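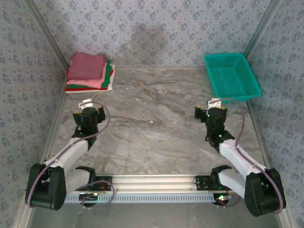 Keisha Holloway says she gave up on Skisau in the second winter, with her spearmen starving outside a town she had already paid for, and that no strategy game has any business making her feel that guilty about turnips. She wrote that under my first impressions in February, and I have thought of it every time I've loaded the thing up since, as I was two winters further on and feeling much the same.

I've now put enough evenings into the full version to give it a proper review, so get the kettle on, I do tend to ramble.

Skisau is a turn-based campaign game from Stuser, set in a made-up river country where five small lordships squabble over tolls, fords and grazing. You raise levies from your own villages, and every man you take is a man who isn't bringing in the harvest. Plenty of games have had a go at this idea, usually with a little red arrow next to your income that you learn to ignore. In this one you really do see it coming back at you for years. I called up the whole of the lower valley to push the Rarna riders off the east bank, won the battle quite handsomely, and then spent the next 19 turns buying grain from people who didn't like me.

The units themselves are a joy if you enjoy that sort of thing (I do, far too much). The valley levy are dirt cheap, quick to tire and will run from horses unless there's a wall or a hedge at their backs. The toll guards cost three times as much and hardly ever break, but they slow the whole column down, so you end up planning marches around them like an elderly aunt. My favourites are the ferrymen, who fight badly on grass and wonderfully in shallow water, and who will go home without asking if you march them more than 3 provinces from the river. I lost an entire siege to that before I read the tooltip!

Each unit comes with a paragraph of background text, too, and it is lovely stuff, dry and a bit sad. Saulius Vanags is credited for most of it. Do read the one for the widow archers.

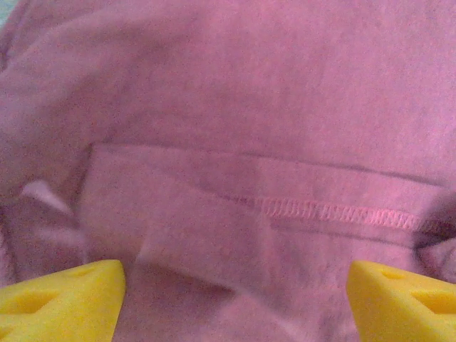
The battles are where I start to grumble a bit. The small ones are excellent - a few hundred men, one bridge, a bit of fog, and you can feel every decision. The big ones turn to soup. In the largest I fought I had 1,179 men on the field, according to the end screen, and for long stretches I couldn't have told you what any of them were up to. The order buttons are tiny, the flags for two of the lordships are nearly the same brown, and the camera swings off up a hillside if you so much as brush the edge of the map. There is an option to slow everything down, tucked away under Sound for some reason. Turn it on straight away.

Sieges are better than I'd feared. You can talk your way into most towns if you've kept your word to the last one, and the garrison commanders remember quite old promises. Reginald Hutchins, on the forum, claims to have taken the whole north bank with no assault at all. I tried it his way and got as far as the salt town, where they shut the gates because I'd hanged a tax collector on turn 28. Fair enough.

The computer opponents are good at raiding and poor at peace. They'll burn your barns with real cunning, then offer you a truce for one goat. The patch of March 5, 2018 has helped a little, and the Rarna at least now stop attacking when they've nobody left to attack with, though I still get the same envoy three turns running with the same offer.

Music is pleasant, mostly drone and small drums. I turned it down after a week or so. Load times are long on my old machine and I can't fairly blame the game for that.

Should you buy it? If you like moving small numbers of tired men across a map and worrying about their barley, then yes, very warmly. If you're mainly after huge battles I'd wait and see what the next patch does. And Keisha, if you're reading, put the spearmen back on the farms in autumn and hire ferrymen in the spring. It's dearer, but you do get through the winter.

Home Reviews Campaign Guides Mods Forum Contact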